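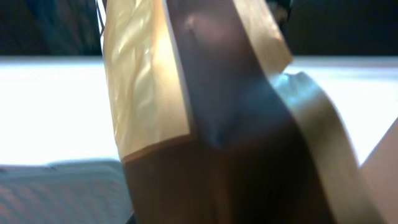

What goes into the shopping basket first?

Flat things, laid along the back, with the small packets lined up in front of them where they can be reached without digging about.

 Anyone who knows our kitchen at Flanport will know that the shopping gets sorted before anything else happens, kettle included, and that I have rather strong feelings about how it is done! Most of it comes from Sikora, the shop at the bottom of the hill, where you can still get a packet of spaghetti and a good natter for the price of the spaghetti. We put 60 baskets together for the summer fair last year and hope to beat that this time, so a bit of practice does no harm at all.

One small, bright thing on the table, pinkish red on one side and a minty sort of green on the other. I do love a cheerful bit of colour among the plain groceries, and it makes the sorting go quicker too.
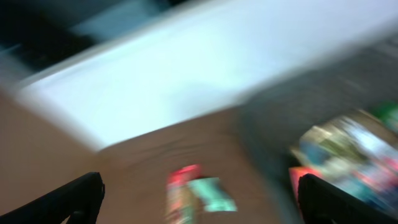 The gripper and the packets

Black gripper fingers, with a wide gap between them, and a jumble of packets off to the right in yellow-green, olive, sky blue, white and pink-red – they look like a box of paints to me. A small packet is lying between them in pinkish red and mint.

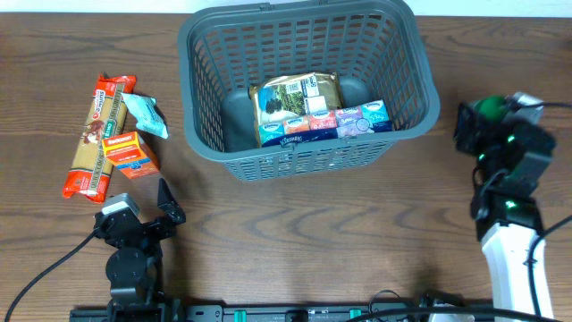
Long packets of pasta are always a bit of a puzzle, and we have had words about them over the years. My own habit is to slide them in last, down one side, so that nothing heavy sits on top and you don't get home to a bag of little sticks. If you do it differently, come and tell us at the fair, and bring a spare basket if you have one.

Page last updated 2018-07-15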